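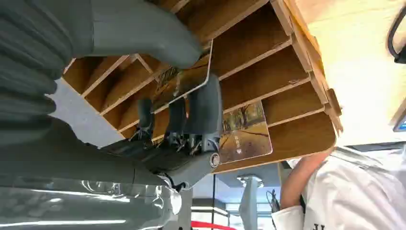 Site Visit Report: Card Sorting with a Two-Arm Robot
Course project, Automation in Small Workplaces
Author: Mio Sugawara
Submitted March 18, 2025

1. Purpose of the visit

The course requires each student to attend one demonstration of a working robot cell and to report on it. I attended the open day at Pillard, a company that builds handling systems for archives and print shops. My project topic is the placement of thin, stiff objects into narrow openings, and the card filing demonstration matched this closely. The report covers the task, the way the demonstration was run, the faults I observed, and what I intend to carry over to my own design.

2. Background

Filing a card into a slotted rack is simple for a person and awkward for a machine. The card has to be held firmly enough that it does not rotate between the fingers, but the grip must not bend it or mark the printed face. The slot is only a little wider than the card is thick. A small error in angle causes the leading edge to touch the divider board, and once it touches, any further motion pushes the card back into the gripper or turns it sideways.

In industry this is normally solved with a fixture: a chute or a tapered guide that corrects the card before it enters. Pillard's position is that customers with mixed stock do not want a fixture for every format. The demonstration was set up to show how far one can get with an ordinary wooden rack and no guide.

3. Equipment

The cell is sold under the name Vavalska. The end of the arm carries a mechanical gripper with joint hardware around the base of its fingers. The arm behind it was covered in clear plastic, which staff said is changed after each public event. The rack was light brown wood with thin divider boards.

The cards were picture cards, mostly landscapes. According to the engineer on duty, pictures are used instead of blank stock for two reasons. The printed face gives the vision software features to match, and a visitor can see at once whether the correct card went to the correct place. One of the cards showed an avenue of trees in autumn colors, and it was useful to me as a reference point when I was writing notes on which slot came next.

Planning and motion are handled by a software package called Fu. I was not shown the source or the parameter files. The values in this report are those given in the talk or in the handout.

4. Procedure

The demonstration was repeated through the morning, and I stayed for 8 complete runs. A run consisted of the following steps.

The card is picked from a tray by its lower edge.
It is held in front of a camera and identified.
The arm moves to a waiting position just outside the assigned slot.
The wrist tilts so that one corner of the card leads.
The corner enters the slot, the wrist levels, and the card is pushed in.
The fingers open and withdraw along the direction of the slot.

The tilt in the fourth step is the main idea. Presenting a corner first gives a much larger allowance for error than presenting the full edge. Once the corner is between the boards, contact with either board helps to align the card. The speaker compared it to putting a letter into a tight envelope.

Each run used five cards. The insertion stage was deliberately slow, and the approach speed was limited to 130 millimeters per second for the whole event. I asked whether this was a safety limit or a performance limit. The answer was that it was set for the visitors, and that customer sites run faster. No figure was given for those sites.

5. Observations

5.1 Normal operation

Most insertions were completed on the first attempt. The cards came to rest with the lower edge slightly forward of the boards, and this is intended. A card pushed fully home cannot be taken out again with the same fingers.

5.2 Faults

I noted two kinds of fault. In the first, the card slipped in the grip when the corner met a divider, so that it entered the slot crooked. The software detected this from the joint load, backed out, and tried again. In the second, the fingers touched the neighboring card on the way out and moved it. This was not detected. A member of staff straightened the card by hand before the next run.

The second fault is the more interesting one for my project. The system checks the card it is holding and does not check the cards already placed. The engineer agreed that a look at the rack after each release would catch it, but said that it would lengthen the cycle - and that the trade had not yet been measured.

5.3 Wear

The handout states that the finger surfaces are replaced after 3,000 insertions. I could not confirm this. The cards in use had no marks that I could see from the visitor side.

6. Discussion

The demonstration supports the claim that a fixture can be avoided for stiff cards of one thickness. It does not show the same for mixed stock, and that was the case described in the introduction. All of the cards appeared to be cut to the same size. I raised this in the question period and was told that a mixed trial is planned for July with a partner, Zotell.

The lighting should also be mentioned. The wall behind the rack was pale and evenly lit, which is favorable for a camera looking for the dark gaps between boards. A storage room would be less convenient - my own test bench, which stands next to a window, certainly is.

7. Application to my project

I will adopt the corner-first approach and the partial insertion depth. My gripper has only one degree of freedom at the wrist, so the tilt will have to come from the arm, and the path will need more clearance above the rack than I had planned. I will also add a check of the adjacent slots after release, using the existing camera, and record the cycle time with and without it.

The drawing of the revised rack is in Appendix A. The slot width is unchanged from the interim report. The finger pads still have to be chosen, and samples in two hardnesses are on order.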